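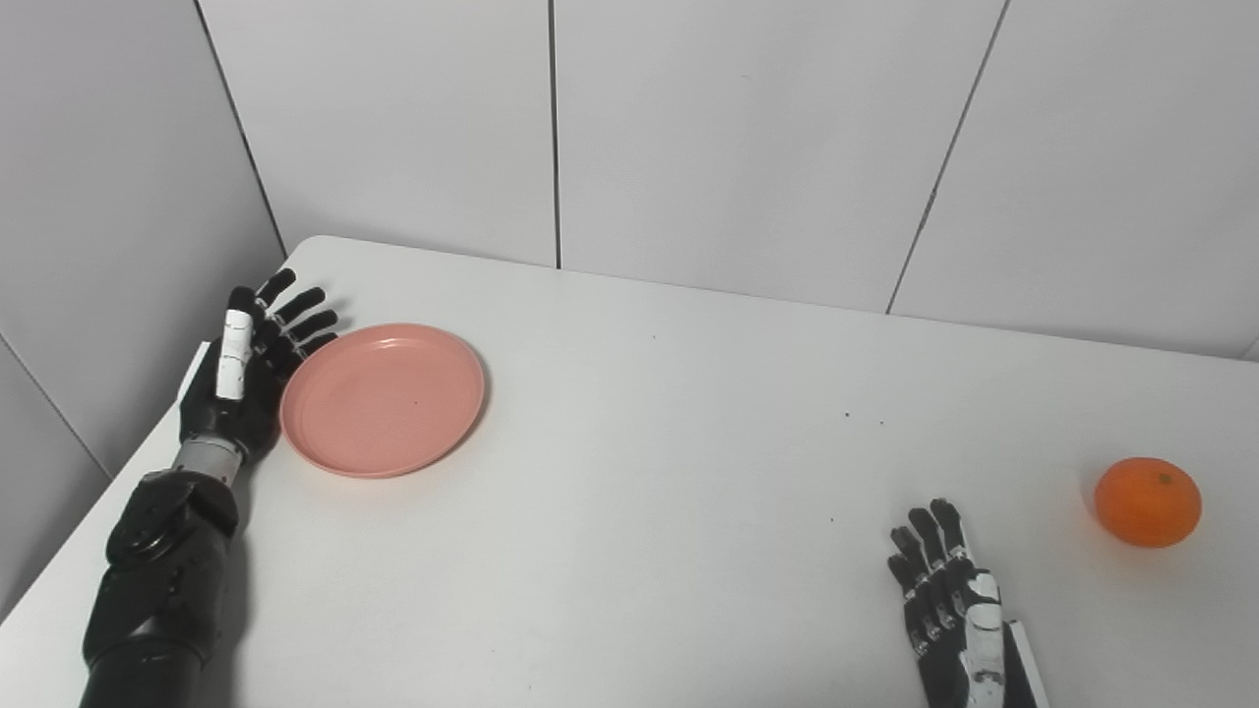
FOOD SERVICE AREAS – SNACK TABLE AND SERVING WARE

Site: Vumthorpe Community Rooms, snack room
Inspection date: 9/11/22
Inspected by: Nour Ghanem
Site contact: Issa Masri
Type of visit: Routine, with follow-up of items from the previous sheet

Ratings used: S = satisfactory. M = minor, fix before next visit. U = unsatisfactory, fix before the room is used. N/A = not applicable.

1. Table and surfaces

1.1 Tabletop wiped and clear of food residue – M
A few small dark specks on the white top. I did not test what they are. Wipe the full surface, including the strip along the wall that people tend to miss when they lean in from the front.

1.2 Tabletop free of chips, cracks and lifting edges – S
Ran a hand along the front edge and both sides. No rough spots.

1.3 Table stable – S
Leaned on each corner in turn. The wobble on the last sheet has been fixed with a new foot.

1.4 Table colour allows soiling to be seen – S
White top. Keep it uncovered during service. The patterned cloth in the cupboard should only be used for meetings where no food is served.

1.5 Height and reach suitable for children seated on the low chairs – S
Hala Chidiac asked whether the table should be swapped for the lower one from the craft room. Not needed for the current age group. Look at it again if the under-fives session moves in here.

2. Walls beside the table

2.1 Wall surface smooth and washable – S
White panels. Splashes come off with a damp cloth.

2.2 Seams between panels clean – M
Run a soft brush down the seams monthly. Spray goes on the cloth and not on the wall, so that it doesn't sit in the joints.

2.3 Nothing fixed to the wall above the food area – S
The notice about lost drink bottles has been moved to the hallway, as requested.

3. Plates and serving ware

3.1 Plates clean on both faces – M
The pink plate has tiny dark specking on the inside. Send it back through the wash and check it again under good light. If the marks stay, take the plate out of use.

3.2 Plates free of cracks, chips and deep scratches – S
Checked the whole shelf of 40. Two were already set aside by Issa and have been thrown out.

3.3 Rims intact – S
A raised rim is worth keeping on this type of plate, as round fruit rolls. 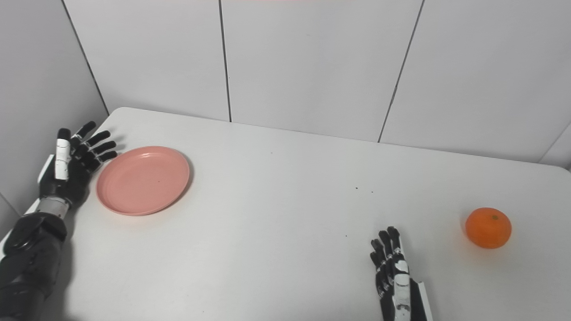
When new plates are ordered, stay with a light colour and a plain inside face. The dark green ones trialled in the craft room were fine to eat from but hard to inspect, and staff were passing plates that should have gone back.

3.4 Plates stored face down or covered – M
The shelf was in order, but a short stack had been left face up beside the sink. Issa turned them over while I was there. Add a line to the closing sheet.

3.5 Plates fully dry before stacking – S
Rack drying is working well. Tea towels are no longer used for this.

4. Fruit

4.1 Whole fruit sound, no mould, no broken skin – S
Mandarins checked from the delivery carton. Peel firm. Look closely at the stem end, where soft spots tend to start.

4.2 Whole fruit rinsed before serving – M
The staff member I asked said mandarins are not rinsed because the peel comes off. They should still be rinsed under running water and dried. Whatever is on the peel goes onto fingers and then onto the segments.

4.3 Fruit served on a plate and kept off the bare table – M
Remind everyone at the start of the session. One piece to a plate is enough for the younger ones.

4.4 Peel and pips cleared between sittings – S
The lidded bin is within easy reach of the table.

4.5 Choking risk considered – S
Segments are checked for pips and cut lengthwise for the youngest children. Ingvild Ekström has the cutting guide and will put a copy inside the cupboard door.

5. Handwashing

5.1 Soap and paper towel available – S

5.2 Hands washed before handling plates and fruit – S
Seen at the start of the sitting, with no prompting.

5.3 Hot water at the basin – U
Ran lukewarm after 11 minutes. Benedetta Benedetti has logged it with building services. Use the kitchen basin until it has been repaired and signed off.

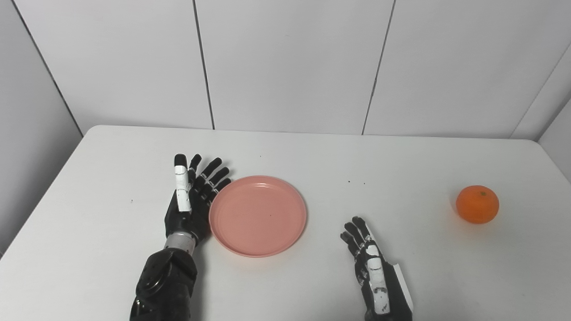 Does a plate with a small mark on it have to be thrown out?
Wash it first. If the mark comes off and the surface under it is smooth, the plate can go back on the shelf. If it stays, or you can feel it with a fingernail, discard the plate and note it on the closing sheet.

6. Actions

Item 1.1 – wipe the tabletop before the next sitting. Issa Masri.
Item 2.2 – add panel seams to the monthly clean. Issa Masri.
Item 3.1 – rewash and recheck the pink plate. Hala Chidiac.
Item 3.4 – add plate storage to the closing sheet. Hala Chidiac.
Items 4.2 and 4.3 – brief all snack staff on rinsing and plating. Nour Ghanem to supply the wording.
Item 5.3 – hot water repair. Benedetta Benedetti. The snack room basin stays out of use for food handling until this is closed.

Next visit: after the hot water repair is signed off. Keep this sheet in the snack room folder with the November closing sheets.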